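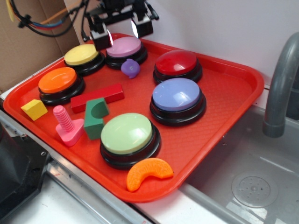 Figure 2.1 Colored push buttons and small toys on a serving tray.

Chapter 2: Growing Up in Public

Every generation, it seems, has fretted over its young singers, and I confess I have done my share of fretting too (ask my daughters!). In this chapter we'll take our time with Gudrun Wiegand's study of 511 fan letters from Sarnby, and what they say about fame, parents and growing up.

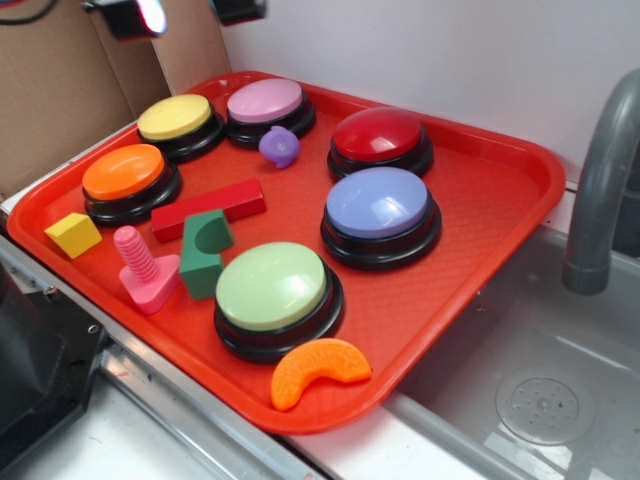

2.1 Who Gets to Be Shocked?

We begin with the parents, who wrote 21 of them.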